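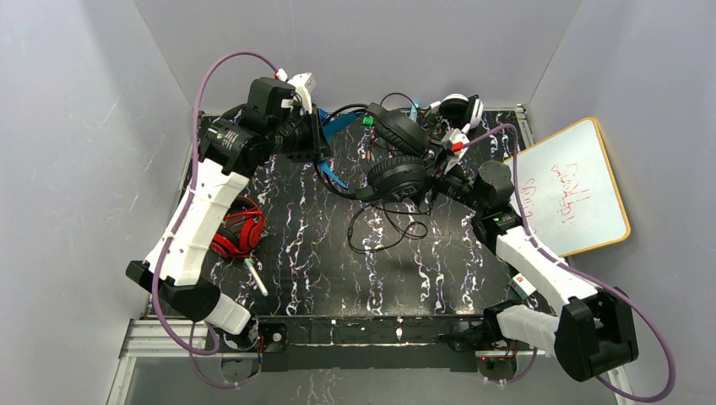
Inicio > Células de sobremesa > Tesitz de dos brazos

Célula Tesitz de dos brazos
Fabricante: Ostarero
Disponibilidad: bajo pedido
Se entrega en tres cajas. La tercera suele llegar antes que las otras dos y contiene los tornillos.

Descripción
La Tesitz es una célula de manipulación para dos brazos montados en las esquinas delanteras de un tablero negro veteado, con paredes gris claro por tres lados y el frente abierto. Está pensada para laboratorios y talleres que quieren trabajar con objetos corrientes, incluidos los que llevan cable, y que disponen de una persona con paciencia y un juego decente de llaves Allen. Si solo disponen de las llaves, conviene leer primero el apartado de mantenimiento.

El eslabón superior de cada brazo es una pieza blanca y larga; la del brazo izquierdo, impresa en 3D y perforada. Las perforaciones quitan peso y sirven además para pasar bridas, cosa que el primer diseño no había previsto y que el segundo presentó como una novedad. Los dedos de las pinzas son también blancos, con la punta roja. Las puntas se desgastan y se venden por separado; lo decimos aquí arriba para que luego no haya caras largas.

El veteado del tablero (blanco, lila y morado sobre negro) es el acabado de serie. Hay quien lo encuentra elegante y hay quien pregunta si se puede pedir liso. Se puede. Tarda más.

Qué incluye
Dos brazos con base, codo, eslabón superior, muñeca y pinza
Tablero y tres paredes
Perfiles de aluminio para el montaje
Dos cables morados, uno por brazo
Barra frontal negra
Bolsa de bridas
Bolsa de tornillería, con algunos de sobra
Manual en español, revisado el 29 de agosto

Qué no incluye
Ordenador, objetos de prueba, puntas de repuesto, pizarra, ni alguien que recoja el banco al terminar. El banco debe ser firme. Una mesa de oficina con ruedas no es un banco firme, aunque las ruedas tengan freno y aunque ya la tengan comprada.

Montaje
Calculen una tarde para dos personas. Una sola persona también puede, pero acabará sujetando el codo con la rodilla y el manual no contempla esa postura.

Monten primero el tablero y las paredes, sin brazos. Las paredes deben quedar bien asentadas; no las fuercen al montarlas. Fijen después las bases en las esquinas delanteras y dejen los tornillos a medio apretar hasta que los dos brazos estén puestos. El apriete final se hace en cruz, con los brazos recogidos y sin tensión.

Los brazos son simétricos, lo que no quiere decir intercambiables. Cada base lleva grabada una I o una D por debajo, justo donde deja de verse al atornillarla. Mírenla antes. Bello Ogunleye, de nuestro servicio técnico, atiende por teléfono a quienes la miraron después.

Cableado
El cable morado es la pieza que más consultas genera y la que menos fotos merece en el catálogo. Va desde la base, por la parte exterior del brazo, hasta la zona de la pinza, y tiene que describir un arco amplio. Queda feo. Sobresale por los lados y da ganas de recogerlo con cuatro bridas bien apretadas. Resistan.

Un cable recogido al ras se ve muy bien con el brazo parado. En cuanto el codo se extiende, la holgura que sobraba en la foto falta en el conector. Para comprobarla, con la alimentación cortada, lleven el brazo a mano hasta el fondo central del tablero y luego hasta la esquina contraria. En ninguno de los dos extremos debe quedar tirante. Repitan con la muñeca girada.

Las bridas se cierran hasta que sujetan y se dejan ahí. El sobrante se corta a ras, con alicate de corte plano; los rabos mal cortados arañan antebrazos y los antebrazos escriben reseñas. Los trozos cortados caen casi siempre junto a la barra frontal, donde conviven con algún tornillo hasta que alguien pasa la mano. Pasen la mano.

Primera puesta en marcha
Vacíen el tablero antes de dar tensión por primera vez. Ya habrá tiempo de llenarlo.

Con los brazos recogidos, enciendan uno y esperen a que termine el arranque antes de encender el otro. Busquen el cero de cada articulación siguiendo la tabla de la página 19 del manual, en el orden de la tabla: base, codo, muñeca, pinza. El orden inverso también termina, pero termina con la pinza apoyada en la pared del fondo.

La calibración entre brazos se hace al final, llevando las dos puntas a un mismo punto marcado en el centro del tablero. Usen un trocito de cinta clara, a ser posible fuera de una veta blanca. Ekene Okeke, que escribió el procedimiento, recomienda hacerla tres veces y quedarse con la última. Le hemos preguntado por qué no con la mejor y dice que entonces la gente elige.

Trabajo con objetos con cable
Los auriculares de diadema son un buen banco de pruebas: tienen partes rígidas, partes acolchadas y un cable que va por libre. También son la causa más frecuente de paradas por esfuerzo en la muñeca, casi siempre por el mismo motivo. Una pinza levanta el objeto, la otra está pisando el cable y las dos cumplen con su deber.

Antes de empezar una serie, comprueben que el cable del objeto no rodea ninguna base ni pasa por debajo de la barra frontal. Déjenlo en vueltas sueltas, sin nudos. Si hay más de un objeto con cable sobre el tablero, anoten cuál es el que toca. Para eso va muy bien una pizarra pequeña apoyada en una pared lateral, fuera del alcance de los brazos, con letra que se entienda desde la silla.

Límite de fuerza de cierre: arranquen siempre en el valor más bajo y suban de uno en uno. Las almohadillas de espuma perdonan bastante. Los conectores pequeños, nada.

Mantenimiento
Cada día
Revisen las puntas rojas de los dedos y límpienlas con un paño apenas humedecido. Nada de alcohol en las puntas. Recojan la tornillería suelta y averigüen de dónde ha salido, por este orden.

Cada semana
Comprueben el apriete de las bases y el juego del codo. Con la alimentación cortada, sujeten el eslabón superior por el centro y muévanlo con suavidad de lado a lado: si suena un clic, hay que reapretar la unión del codo. Si suena un crujido, paren y miren las perforaciones más próximas al motor, que es por donde empiezan las grietas. Una pieza agrietada se cambia. El pegamento instantáneo da muy buen resultado hasta el martillazo siguiente, y el martillo en este caso es el propio brazo.

Cada 2.000 horas
Cambio de los dos cables morados, aunque parezcan nuevos, y de los tornillos de la unión del codo. Revisión de las muñecas por servicio técnico o por alguien que haya hecho el curso. Haber visto a alguien que hizo el curso no cuenta, según ha quedado claro en noviembre.

Sustitución del eslabón superior
Corten la alimentación y esperen a que se apaguen todos los testigos. Apoyen el brazo sobre un taco blando. Corten las bridas (las viejas no se reaprovechan), liberen el cable y suelten primero el lado de la muñeca; después, el del codo. Antes de retirar la pieza, hagan una foto del recorrido del cable con el teléfono. Parece innecesario durante los siguientes diez minutos.

Monten la pieza nueva empezando por el codo, pasen el cable con el mismo arco, coloquen bridas nuevas y repitan la búsqueda de cero y la calibración entre brazos. Si la célula funcionaba con un brazo original y otro cambiado, anoten cuál. Las dos piezas son blancas y el recuerdo se borra pronto.

Incidencias frecuentes
El brazo se detiene siempre en el mismo punto: cable tirante. Ya habíamos hablado de esto.
Una pinza llega bien y la otra se queda corta: calibración entre brazos hecha antes de apretar las bases.
El dedo resbala en superficies lisas: punta gastada o limpiada con alcohol.
Zumbido en reposo: objeto atrapado entre dedo y tablero. Levanten el brazo desde el mando, sin tirar del objeto.
El sistema no encuentra el objeto negro sobre el tablero negro: sí. Pongan un mantel claro o pidan el tablero liso gris.

Recambios
Juego de mantenimiento Drandetti (dos eslabones superiores, dos cables, puntas, bridas y tornillería): 561 euros, IVA incluido
Eslabón superior impreso, suelto: consultar
Puntas rojas: por parejas
Cable morado: por unidad. En otros colores no hay, gracias por insistir
Archivos de impresión del eslabón: se facilitan con la célula. Si la imprimen ustedes, la garantía cubre todo lo demás

Opiniones de clientes
Elisa Mancuso
La montamos en una tarde larga. El manual es claro, con un tono un poco resabiado. Me faltó una tercera mano en las bases. Cambiar un eslabón cuesta menos de lo que temía; volver a dejar el cable bien, bastante más.

Nikau Bolger
Funciona. Quité el arco del cable por estética y lo volví a poner por dinero.

Alvar Hellström
Le bajo una estrella por la letra grabada debajo de la base. ¿Tanto costaba ponerla en un lado?
Respuesta de la tienda: se lo hemos trasladado a Ostarero. Contestan que en un lado se vería.

Productos relacionados
Armario de mando Igwe para células de dos brazos
Barra frontal de repuesto
Taco blando de apoyo, par

Consultas técnicas: indiquen el número de serie de la célula y qué brazo falla, izquierdo o derecho, visto desde el frente abierto.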